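Tritoneck 3 loses PCIe link width after cold boot

Plernham Forums > Hardware > Graphics cards

vyatsenko
Posted 7:42 am
Card is a Tritoneck 3 in the top slot of a Matsuda board, current BIOS. On a cold boot it trains at x8 in place of x16. A warm restart brings it back to x16 and it stays there until the machine has been off overnight. Same behaviour with the Volia driver from April and the one before it. Second M.2 slot is empty, so it isn't lane sharing. Anyone else?

ibucur
Posted 8:15 am
Read the link width under load, not at idle. Power management on that board drops the link when the card has nothing to do.

vyatsenko
Posted 8:31 am
It drops link speed at idle, yes. Width is a separate field and it reads x8 under load as well. I ran the render test for ten minutes with the status window open and it never changed.

boyer_e
Posted 9:04 am
Contact problem. The card is heavy and the slot end sags. Pull it, clean the edge connector with isopropyl, reseat it and fit a support bracket. Half the lanes missing is the usual symptom of one dirty or lifted contact in the upper eight.

rkinoshita
Posted 9:20 am
Disagree with boyer_e. A lifted contact doesn't fix itself on a warm restart. I'd look at the slot setting first. On Auto, the Matsuda firmware starts training before the card's own firmware has finished initialising. Force Gen 4 in the BIOS and turn fast boot off, then leave it off overnight and check again.

boyer_e
Posted 9:26 am
It can if the joint is marginal. Metal moves with temperature. A warm restart is a warm card.

rkinoshita
Posted 9:38 am
Then it should also recover after an hour of load, without a restart.

boyer_e
Posted 9:41 am
No. Width isn't renegotiated upward while the driver is loaded. You'd see nothing until the next reset.

rkinoshita
Posted 9:50 am
Fair point. The BIOS change is still the cheaper test.

mnoguchi
Posted 11:12 am
I have the same card and board. For comparison, stock settings, 108 per cent power limit, driver from April. I ran the render test on the kitchen set, denoiser off.

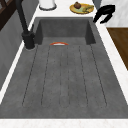 Link width was x16 on every pass here, cold or warm, with the slot forced to Gen 4. I never tested it on Auto, so I can't say whether that is what fixed it or whether my card was fine to begin with. Render times don't help much with the diagnosis either. The set fits in VRAM, and once it is loaded there is very little bus traffic. The grey sink has a speckled stone texture. If you want a number that moves with link width, use a host-to-device copy test.

ibucur
Posted 11:30 am
Agreed on the copy test. It should come out close to half at x8. If it doesn't, the status window is misreporting and there is no fault.

vyatsenko
Posted 6:55 pm
Copy test is half of what it should be, so the fault is real. Slot is now forced to Gen 4 with fast boot off. I haven't reseated the card. One change at a time. Shutting down now.

vyatsenko
Posted 7:10 am
x16 from cold. Copy test is back to normal.

boyer_e
Posted 7:48 am
One boot isn't a result. Put it back on Auto tonight and see whether the fault returns.

vyatsenko
Posted 7:59 am
Will do, with fast boot still off so the two settings are separated.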